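The **Plenard Bench Robotics Competition**, usually called the Plenard, is a yearly contest for school and college teams in which a robot arm carries out simple laboratory jobs. Teams work with ordinary glassware and plasticware of the sort found in a teaching laboratory. The contest is named after the Plenard building, where the first rounds were held, and the final takes place in November.

## Background

The competition grew out of an after-school club at Ustalon College. Jade Treloar, a chemistry teacher there, had asked the club to program an arm to tidy a bench after practical lessons. The members found that stacking trays was easy and that funnels, flasks and stoppers were much harder to handle, and the club began to set itself weekly tasks using those items. A neighbouring school, Troncoso, joined in the following year and the two clubs agreed a common set of rules. Most of those rules are still in use.

Early meetings were held on a Monday after lessons. Teams shared one arm and took turns, which limited each attempt to a few minutes. The short time limit was kept when more arms became available, as the members felt it made for better runs.

## Format

A team has between two and five members. Each team is given a bench, an arm and a box of equipment, and may fit its own gripper fingers. Finger pads may be of any soft material, provided they leave no mark on the equipment. Cameras may be fixed to the wrist of the arm or to a stand beside the bench.

There are seven tasks in a full contest. Four are done by the arm alone. The other three are known as shared tasks – a team member works at the bench with the arm, handling one item while the gripper handles another. Shared tasks were brought in at the request of teachers, who wanted pupils to think about how a person and a machine use the same space.

## The funnel task

The best known of the shared tasks involves a funnel, a flask and a measuring cylinder. The arm has to hold the funnel with its stem in the neck of the flask, and the team member brings the cylinder to the funnel's mouth. Teams usually practise with the flask on its side before moving on to the upright position used in the contest.

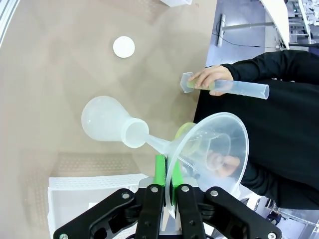
*Vol. 5, No. 2*

The clear plastic funnel is regarded as the awkward part of the task. Its wall is hard for a camera to pick out against a pale bench, and it slopes, so a gripper that closes in the wrong place tends to push it away. Many teams grip it close to the rim. Green finger pads like those used in practice show up well beside clear plastic and have been copied by a number of clubs.

Judges look at the position of the stem and at whether the gripper keeps still while the cylinder is brought up. Points are lost if the flask rolls or if the team member has to touch the funnel. A run may be stopped by either the judge or the team member at any time, and a stopped run can be repeated once.

## Scoring

Each task is marked separately and the marks are added together, to a highest possible total of 216. Written work counts towards this. Every team hands in a log book showing its designs, its failed attempts and the changes made after them, and judges may ask any member about any page. A team without a log book can take part but cannot be placed.

Ties are settled by a second run at the funnel task.

## Rukow Shield

The Rukow Shield is given for the best log book and is judged apart from the main contest. It has often gone to a team placed well down the table. Treloar has argued in the competition's newsletter that the shield should carry as much weight as first place, though the rules have not been changed.

## Equipment and software

Teams may write their programs in any language. Most record a set of arm positions by hand and then add camera checks between them. Newer teams are lent a starter program written by former Ustalon pupils, which opens and closes the gripper and returns the arm to rest. It doesn't include any of the contest tasks.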